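Bimanual handle grasp: left arm stalls at pregrasp when right arm holds
Board index > Manipulation > Planning and control
Thread status: open

latticework
We run a two-arm cell with a shared planning scene and a head camera. The task is a basket lift: left gripper on the handle, right gripper steadying the rim, then a coordinated move of 30 cm straight up. Stack is Oser 2 for planning, our own impedance controller underneath, joint commands at 1,000 Hz.

Symptom: the left arm reaches pregrasp every time. If the right arm is parked, the approach to the handle runs to completion. If the right arm is already at its hold pose, the left approach is planned, accepted, and then aborted by the trajectory monitor with PATH_TOLERANCE_VIOLATED on joint 4. The error is small, just over the limit. Same start state, same goal, same planner seed.

Things already checked: joint limits, payload settings, self-collision margins, the calibration between the two bases. I have not touched the tolerance because I would like to know what is eating it first.

torque_ledger
Post the monitor config and the time stamps on both joint state topics. With two arms I look at the merge step before anything else. If the merged state is built from whichever message came last, one arm is always stale, and the monitor compares a fresh setpoint with an old position.

mkoval_sim
What does the collision model of the basket look like? A handle that stands up is the worst case for a convex hull. The hull fills the whole space between handle and rim, and the planner then has to thread an approach through a margin that does not exist on the real part.

latticework
Monitor config:

path_tolerance: 0.02 rad, all joints
goal_tolerance: 0.01 rad
state_source: merged
max_state_age: 50 ms

The basket is a convex hull, yes. The grasp object is allowed to collide with the gripper links during approach, so the hull should not matter after pregrasp. The planner does return a path.

mkoval_sim
It returns a path, but the allowed collision matrix only covers the links you listed. If the wrist is not in the list, you get a path with a wrist detour. A detour means high joint 4 velocity near the end, and high velocity with any lag in the state gives you your violation. Plot commanded velocity for both cases.

torque_ledger
Possible, but that does not explain the dependence on the right arm. The hull is the same in both cases.

mkoval_sim
It does if the right arm takes away the short way round. Two obstacles close the gap, one leaves it open.

latticework
Setup for reference, head camera, so you can see how much room there is.

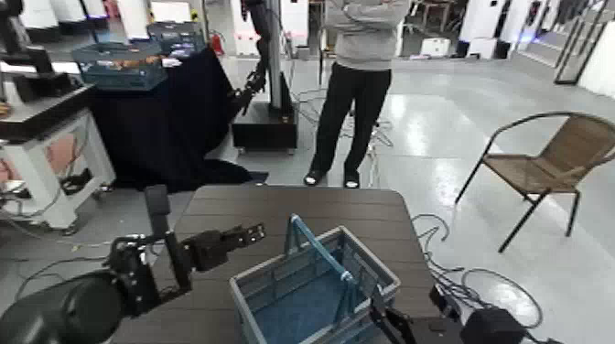 TUTARSKA, February
Basket cell, planning and control notes, posted by latticework

The basket sits on the table with the handle upright. The left arm comes in from the side with its fingers toward the handle, the right gripper comes up next to the basket. The sides are open lattice, which gives the depth segmentation trouble, so we do not build the collision shape from points. We place a stored model at the estimated pose.

Velocity plots are done. With the right arm parked, joint 4 peaks at 0.31 rad/s. With the right arm at hold, 0.84 rad/s, and the peak falls in the last fifth of the trajectory. So mkoval_sim has the detour right.

State age on the merged topic: median 4 ms for the left arm, 22 ms for the right. During the failing run the left arm goes up to 26 ms.

torque_ledger
26 ms times 0.84 rad/s is 0.0218 rad. Your tolerance is 0.02. Both of us are right, and I would still fix the merge first. At 1,000 Hz there is no good reason for a state 26 ms old to reach the monitor.

mkoval_sim
Disagree on the order. Fix the model first. A wrist swing close to a part that the other arm is holding is a bad plan even if the monitor is happy with it. With a perfect state source you would have executed it and never looked.

ferrite_bead
A third option is to stop planning the last segment with a sampling planner at all. Cartesian interpolation from pregrasp to grasp, fixed orientation, scaled down. We did this on an old Baxter years ago for lack of anything better and kept it when the hardware changed. The sampler gets you to pregrasp and has no business after that.

torque_ledger
Cartesian is fine until the pose estimate is off and the straight line goes through the handle. Then you want contact handling, and you have a different project.

ferrite_bead
He has an impedance controller. Stiffness down along the approach axis, stop on force threshold. It is one afternoon of work.

latticework
They, please. And it would be more than an afternoon, the stiffness switch is not bumpless at present.

ferrite_bead
Noted, sorry.

irneck_user
For the collision model: the Irneck decomposition tool handles handles well if you raise the voxel resolution. Default gives a closed loop, the same as a hull. I used 478 voxels on the long axis for a similar container and got 14 convex pieces. Planning time went up by a third.

mkoval_sim
Or make it by hand. One box for the body, five capsules along the arch. It takes ten minutes and you know what is in it.

latticework
Results from Saturday.

1. Body box plus five capsules, nothing else changed. Joint 4 peak with right arm at hold: 0.37 rad/s. No violations in 700 runs of the approach.

2. Convex hull restored, merge changed to interpolate both arms to a common stamp. State age under 3 ms. Joint 4 peak still 0.84 rad/s, no violations either, but the wrist passes closer to the right gripper than I want.

3. Both changes. This is what we keep.

The cause of the stale left state was a shared callback group. The right arm driver publishes a wrench estimate while holding, and its callback blocked the left joint state. Separate groups brought the age down before I had written any interpolation.

torque_ledger
So the right arm dependence had two causes, the geometry and the executor. Please put the callback group detail in the first post, people will search for the error string.

mkoval_sim
What clearance do you get with the capsules? My radius is usually handle thickness plus 5 mm.

latticework
Same here, plus 5. I tried plus 2 and the path grazed the handle twice when the pose estimate was rotated. First post will be edited tonight.

ferrite_bead
Still think the last segment should be Cartesian.

latticework
It is on the list, after the stiffness switch.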